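Cosley Home & Hobby Board > Tidying and Storage > The shared table: tape, cups and snack packets

tapeandtea
12th May

Hello all, long time reader, first time starting a thread. I share a work table with several other people and it has slowly become the place where everything lands. Snacks, bits of tape, plastic cups, somebody's scissors, post. I've been told I can be in charge of sorting it (I complained the loudest, so fair enough) and I'd love to know how other people manage a table that isn't really theirs.

The small stuff is what's beating me. Big things get picked up and put away because they're in the way. But tape! We've got plain yellow, we've got a green and white checked one that I'm very fond of, we've got masking tape in that beige colour, and none of it has a home. The ends get stuck to each other, then the whole lot gets stuck to a cup or a dish, and then it's a horrible knot that everyone steps round for a week.

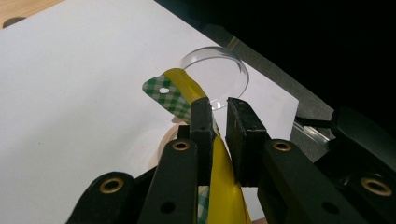
So my first thought was a drawer with dividers, one slot per roll, and a jam jar for the bits too short to go back. My second thought was that people will never open the drawer. They just won't. They'll use the tape and put it down where they're standing. I know this because I do it as well.

Does anyone have a system that works for lazy people? I'm not after anything beautiful. We've got a shelf underneath we could use and a budget of 19 pounds, left over from the tea money.

gorseandheather
Kitchen roll holder. The upright sort, a pole on a base. Drop all the rolls over it and stand it in the middle of the table. You'd be amazed how much neater it is, and people can see which tape they want without digging.

Only trouble is the one you want is always at the bottom. We put the masking tape on last because that's what gets used, and the pretty ones live underneath until somebody has a birthday.

oldmanstonside
Disagree with the pole, sorry. Had one at home and the narrow rolls with the small cores wouldn't go on it at all, so they ended up in a heap round the base, and then you've got a pole AND a heap.

A length of dowel hung under the shelf with two cup hooks. Costs next to nothing. Tear it off from there and the roll never leaves the dowel.

gorseandheather
Depends on the pole! Mine's a thin one. But yes, small cores are a pain, I'll give you that.

tapeandtea
I like the dowel but I don't think I'm allowed to screw anything into that table. I'll ask. A thin pole sounds possible, there's a shop in Stonside that sells kitchen bits.

Next problem then. We cover the table with a big sheet of paper, which I was against at first and now I'm completely converted. It catches glue and crumbs, and you can write on it. Pale colours are best because you can see a dropped pin or a curl of clear tape straight away, and when it gets grubby you fold the whole thing inwards and off it goes. The trouble is that because there's paper down, people treat it as if tidying is no longer their job! Cups get left, a roll gets left, snack bags get left, all on the grounds that the paper will be changed soon.

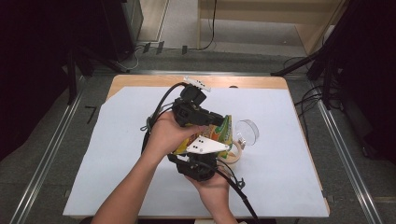 I've been wondering whether to change it more often or less often. More often means the table gets cleared more often, obviously, but it's a lot of paper, and somebody has to cut it to size and I've a good idea who. Mine never comes out straight either. I always end up with a wobbly left side and a strip of wood showing along the back.

mkjin_crafts
Less often, and tape it down at the corners! If it slides about, people stop bothering with it. We do ours once a fortnight and nobody has died. I buy the end-of-roll paper from Bhuiyan, the print place behind the station, and they'll cut it for you if you go in with the measurements and ask nicely.

With wobbly edges, fold a crease first and cut along the crease. Don't try to follow a pencil line, it's hopeless on a sheet that size.

Also – cups. Write names on them. A plastic cup with a name on it gets used all day, a plastic cup without one gets used once and then tips over and rolls about until somebody treads on it.

Mi-kyung Jin

oldmanstonside
Or use mugs?

mkjin_crafts
We tried mugs. Eleven went missing by December and the twelfth had paint water in it.

bramblejam96
Can I put in a word against masking tape on the corners, please. It's fine for a day or two, but leave it a fortnight on bare wood and it can leave gum behind, and on an old waxed top it may bring the wax up with it. I spent a whole evening with a cloth and white spirit getting ours off. Small weights are kinder. I use four big pebbles.

mkjin_crafts
Never had any trouble with it, but ours is a varnished top, so that may be the difference. I do peel it slowly. Pebbles would drive me mad, I'd be knocking them off all day long!

tapeandtea
I'm on bramblejam's side for now as I don't know what the finish is on ours and I'd rather not find out the hard way. Names on cups starts tomorrow, brilliant.

Right, snacks. This is where it gets political. Everyone brings something in, everyone says help yourself, and then they're all over the place. The shiny packets are the worst because they won't stack and they won't lie flat. You put one on top of another and it slides straight off. I've had them in a carrier bag, I've had them in a row along the back like books (lasted an hour), and currently they go wherever there's a gap.
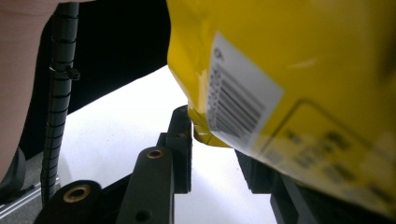

One of the yellow packets, label side.

I'm thinking a deep box with no lid, packets standing on end, so you can flick through them like records. Has anyone done that, or does it just turn into a deep box of crumbs?

gorseandheather
We've done exactly that and it's great. Multier do a tall one with handles, ours holds 18 packets if you're not too gentle about it. Wipe it out now and then. Anything opened gets a clothes peg and goes at the front, and that's the entire system.

The crumbs do happen, but a sheet of your paper in the bottom sorts that out.

oldmanstonside
Standing them on end is all very well until someone puts an apple on top. I'd want a lid.

gorseandheather
Lids mean people put things ON the lid. I have lived this.

bramblejam96
Both of you are right, and that's why I gave up and hung ours. String along the back of the shelf, packets pegged on by the top seam. Looks like a very odd washing line. Opened ones are pegged shut already, so that's one job fewer, and you can see at a glance what there is, so we've stopped ending up with six of the same thing.

tapeandtea
Ooh, washing line. I do like that! It also deals with my other worry, which is that half of what gets brought in has writing on it that only some of us can read. One of the yellow ones has big bold Chinese characters on it and I go by colour, basically. If they were hung up facing front, people who can read them could stick a little note on saying what's inside and whether there are nuts in it. Bits of the checked tape would do nicely for that and it'd use up the short ends.

I'd probably turn them so the front shows and the barcode's at the back, though some have a label stuck right on the front so there's no helping it.

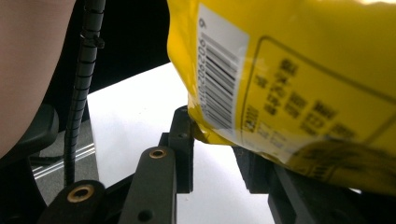 Is it all right to put a note over the barcode label, or should it go somewhere else?

Over the barcode is fine once the thing's been bought, but keep clear of the ingredients and the date, and put a fold in the end of the tape so it peels off again.

mkjin_crafts
Agree with that, and please do the nuts notes, whatever else you decide. I'd write the date on them too, nice and big. Ours get forgotten at the far end of the shelf and then someone brave has one in the spring.

oldmanstonside
Will the string take the weight? I'd have thought a full line would sag.

bramblejam96
It sags a bit. I've a nail in the middle holding it up. Crisp packets weigh nothing, but I wouldn't hang anything heavy.

oldmanstonside
She's already said she can't put screws in, so I doubt nails will go down any better.

bramblejam96
Stick-on hooks then! The ones from the hardware shop, you warm them with a hairdryer to get them off.

tapeandtea
Stick-on hooks I can definitely do. I bought a box of 1,000 labels years ago for a job that never happened, so the notes are covered as well, although I'm still going to use the checked tape because it cheers me up.

Shopping list so far is thin pole, stick-on hooks, string, pegs. I've asked about the dowel and got a "hmm", so I'm leaving that one alone for the moment. Does anyone know if the wooden pegs grip shiny packets as well as the plastic ones do? I've got loads of wooden ones at home and I'd sooner not buy more.

gorseandheather
Wooden ones grip better if anything, as long as they're not the tiny craft ones. Fold the top over twice first.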